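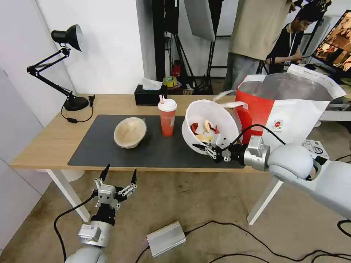
Table with bowls, a lidded cup and a paper shopping bag.

Costigan Track Results, data card

Marks from high school outdoor meets at Darkholm and Gatthorpe. Release of 31 August 2020.

Rows: 2,625, one per athlete per event
Athletes: 1,814
Meets: 124
Files: 2 (results.csv, meets.csv)

Times are in seconds, field marks in meters. Hand times are flagged H and left unrounded. Relays carry a team code — no athlete ID. DNS rows were dropped; DNF rows have an empty mark.

Wind readings are missing for most Gatthorpe sprints.

Corrections: Nikau Ngata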